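Company > About Okon > How We Work

2 min read

Okon writes house rules for people who run robot arms. We started in Sastlow after Gorazd Nikolovski read a 13-page safety policy that never mentioned stopping.

Our own rules fit on one sheet. Every grasp is tried in simulation first, with the cup lying on its side as well as standing up, and the gripper starts open.

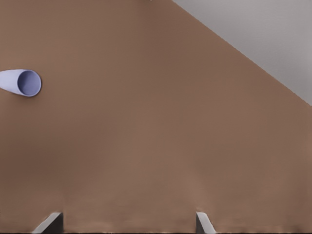
Rules we keep

A failed run gets logged like any other. Two people sign off before a real arm moves, and Gorazd can't be both of them. He has asked.

14 shares | 6 comments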